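Ticket: Tableware set, recordings rejected at import
Project: Campos
Opened: 2019-06-24
Status: Resolved, one item left open
Priority: Normal

Reported problem

The import step on the Campos store is refusing recordings from the tableware set. Out of 30 recordings sent up from the Ustosdale room, 21 went through and the rest came back with "stream length mismatch". The operators say nothing odd happened while they were recording. Playback on the station looks normal from start to finish.

Expected: every recording has the same number of steps in the arm log and in each camera stream.
Seen: the right wrist stream is short in all the refused recordings. The fixed camera and the left wrist are fine.

Log

Entry 1
Checked free space on the station disk. Plenty. Checked the clock on the station against the store. They agree. Restarted the Skevard recorder and sent one of the refused recordings up again. Same error, same stream.

Entry 2
Compared the streams step by step. The right wrist stream drops its steps in one run, always in the first part of the recording, and then carries on normally. The importer compares totals only, so it can't say where the gap is. Asked for that to be added to the error text (see open item).

Entry 3
Swapped the left and right wrist cameras at the plug. The fault stayed with the right side, so the camera itself is fine. Put them back as they were.

Entry 4
Changed the USB cable on the right side for a new one of the same length. Made 10 test recordings. Three were refused. Better than before but not fixed.

Entry 5
Pulled single stills out of the streams to check that exposure and focus hadn't shifted after all the unplugging. Both views are usable. The wrist view has some blur on the plate and dish, within what we accept for this set.
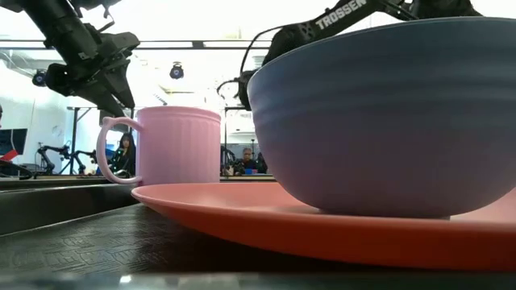
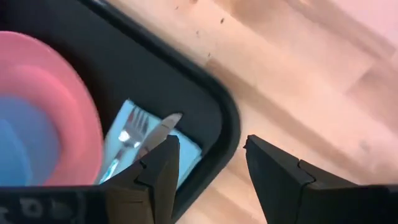 Stills for entry 5. First: fixed camera, bowl on plate, mug. Second: right wrist, gripper open over the tray edge.

Entry 6
Looked at how the recorder starts its streams. Since the last Skevard update it opens all the cameras at the same moment. On this station the right wrist camera shares a hub with the fixed one, and the two together ask for more than the hub can give during start-up. The recorder then waits for the right wrist, gives up on those steps and doesn't write a warning.

Entry 7
Moved the right wrist camera to its own port on the back of the station. Made 23 recordings with the normal task list, no other changes. All imported with no errors.

Entry 8
Went back to the nine refused recordings. The gap falls before the arms start to move in six of them, so those were trimmed at the front and sent up again. They imported. In the other three the gap runs into the first reach, and a trimmed copy would begin with the arm already on its way. Marked those as discarded. Please don't pull them back in by hand, the labels no longer line up.

Fix

1. One port per wrist camera on every station. No hub for anything that is being recorded.
2. In the recorder settings, set "open cameras" to "one after another". This makes the start almost two seconds slower. Operators should wait for the tone before touching the leader arms.
3. Run the length check on the station before sending anything up. It is in the Deseo tools folder and takes a recording folder as its only input.

Notes for operators

The three discarded recordings need to be made again. Use the same items and the same task text as on the sheet. Put the items in new starting places each time, as usual. If the tone doesn't sound, stop, close the recorder and open it again. Don't carry on and hope the file is good.

Open item

Importer error text should give the step where the gap starts. Passed to whoever looks after the Campos store. Planned for the October release, and not needed to close this ticket.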